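Cell 2, gripper service, continued from the last entry.

Left finger was still closing late after the November rebuild. Pulled the linkage, cleaned both pivots and put it back with the Kileck grease. Brigitta Leitner had already swapped the pads. Zeroed the fingers open and closed before touching the model. Closed position now reads 1,403 counts; the old config had 1,376, so anything saved before today will stop short.

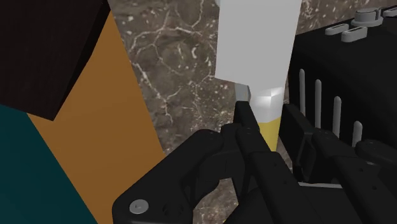 Bullodell, Mar 16, 2018

New closed value went into the sim first. Wrist view, fingers on either side of the white piece, left one on the tapered lower part and the right one a little behind it. Left tip sits low, just where the yellow band ends. I would like the grip higher, up nearer the block. Moved the grasp point up 2 mm in the Plirance file and saved it under a new name. Old file is still there, don't load it.

Still to do on the real arm: check the screws on the finger base plate, run the close cycle at half speed, then full. Shayne Te Moana has the torque driver. Spare pivots are on order from Lengyel, two sets.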